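Stallholm Workshop > Gallery > Gripper Trials

Two grippers, one kitchen counter
Words and pictures by Dušan Krasniqi

I've wanted to do this comparison ever since the second gripper showed up on my desk, and I finally got the whole of January to play with it! Same arm, same counter, same dishes, two very different hands. The arm is our Bawa, the controller is the one that came with it, and the only thing I swapped between sessions was what was bolted to the end of the wrist. By the time I packed up I had 508 logged grasps, a sore neck, and a much stronger opinion about fingertip rubber than I ever expected to hold.

Most people who visit this page want to know which one to buy. I'll get to my preference, but please read the bit about plates first, because it changed my mind halfway through.

The hands

Skoden parallel gripper. Two straight black fingers that slide toward each other and stay parallel all the way. The surface is textured, with little ridges, and I love how predictable it is. Tell it how far to close and it closes that far. The fingers are a bit long for my taste, so they sit in the camera view whether you want them there or not. (You get used to it. I now find it odd to look at a wrist view with no fingers in it.)

Pudar adaptive gripper. Each finger has a joint in the middle and folds around whatever it touches. It's a joy to watch on anything round. It's also wider across the knuckles, and that turned into the big story of the month once I started working in tight places.

The rules I set myself

I picked 20 household things and stuck to them, mostly tableware plus whatever ends up next to tableware: cups, chopsticks, spoons, paper napkins, dishes, a sponge. Each grasp started from the same home position. I counted a grasp as good if the item came up, stayed up while the arm moved to the drop spot, and went down without tipping anything else over. Dragging the item along the counter did not count, even when it got there in the end, and believe me, I was tempted.

I did the driving by hand for the first half and let the scripted routine do the second half. The scripted routine was faster and I was gentler. I kept the two sets of numbers apart, and I'd ask anybody repeating this to do the same, as mixing them makes both grippers look average.

Working from the wrist view

I also had two small cameras to try on the wrist mount, one with a wide lens and one with a narrower lens. The wide one won so quickly that I almost felt bad for the other. With the narrow lens I kept losing sight of the fingertips during the last bit of the approach, exactly when I needed them. With the wide lens you can keep both fingertips and the target in view together, and you can see what your left finger is about to knock over while you're busy thinking about your right.

The crumpled napkin on the gray plate became my favorite setup of the whole project. Pink cup on one side, clear container on the other, and the napkin bunched up on the plate between them, so it makes you think about where each finger will go on the way down.
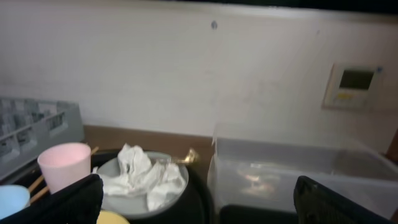
Can I put a gripper from one maker on an arm from another?

You usually can, as long as the bolt pattern matches (or you add an adapter plate), the arm can carry the gripper's weight plus the item, and the controller can talk to the gripper. The third one takes the most time, so look up the wiring and software before you order anything.

What each hand was good at

Paper napkins: Skoden, and it wasn't close. Pinching loose paper suits straight fingers. You come down, close nearly all the way, and lift. The Pudar tries to wrap the paper, and with nothing firm to push against, the fingertips curl under and scrape the plate. I turned the closing speed way down and that helped, but I never got it to feel relaxed.

Cups: Pudar, by a nose. Plastic cups that get wider toward the rim are a nice test. Parallel fingers touch a slanted wall along a thin line, and if you squeeze too hard a light cup wants to pop out. The folding fingers settle around it and you can be sloppy by quite a lot and still come away with a cup. That said, once I learned to grab low with the Skoden I had very few drops.

Chopsticks: oh boy. Picking up a single chopstick lying flat is the hardest thing on my list and the most fun! Both grippers can do it. Both need the fingers lined up square across the stick, and both punish you if you come in even slightly turned. I spent a whole evening on chopsticks alone, from dinner until 11 p.m., and went to bed very happy.

Spoons: a tie, if the handle sticks up over the rim of something. Flat on the counter, Skoden again.

Plates: here is where I changed my mind. I had assumed the adaptive gripper would be the plate hand. A shallow rim gives it almost nothing to fold around, though, and the wide knuckles bump the tray before the tips get under the edge. The slim straight fingers slipped in on the rim, one above and one below, and lifted with no drama. I ran it again the next morning to make sure I wasn't imagining it. Same result.

Things in or near a container: Skoden, for the same reason. Slim fingers go down beside a wall and wide ones don't. If your work involves bins, boxes or dish racks, measure the gap before you fall in love with any gripper.

A word about clear plastic

See-through containers deserve their own section. My depth readings near clear walls jump all over, with both cameras. Frosted plastic is a little better than glass-clear plastic but still not something I'd trust. What worked for me was moving the container by a known position and leaving the depth reading out of it. I tried a strip of masking tape along the rim too, and the tape was great, but it felt like cheating, so those grasps aren't in the 508.

Shiny spoons gave me a milder version of the same headache. Tilting the wrist a few degrees usually got rid of the glare.

Settings I ended up with

Approach speed: slow for the last hand's width, normal before that.
Closing force: low for cups and paper, medium for plates, never high.
Fingertips: wiped with a damp cloth before each session. Dust on the ridges makes more difference than I'd have guessed.
Camera: wide lens, fixed exposure. Auto exposure kept shifting whenever the dark fingers closed and filled more of the view.
Controller: position mode for the Skoden, force mode for the Pudar. I tried them the other way around and got nowhere.

So which one stays on the arm?

The Skoden, for now. I like the Pudar a lot, and if my days were all cups and fruit I'd leave it on and never look back. But my counter is crowded and full of flat things, and the straight fingers simply fit in more places. I also find them easier to teach with. New people at Stallholm can look at two parallel fingers and guess what will happen when they close.

Next up I want to try softer pads on the Skoden. I have a sheet of silicone waiting on the shelf, and I'm going to cut one pair smooth and leave the other pair with a coarse pattern. Chopsticks first, obviously.

If you've run either of these hands on wet dishes, please write to me through the contact page. All my testing was with dry ones and I'd love to compare notes before I bring a sink into it.

Back to Gallery
More from the workshop: Cable routing on the Bawa wrist | Printing your own camera mount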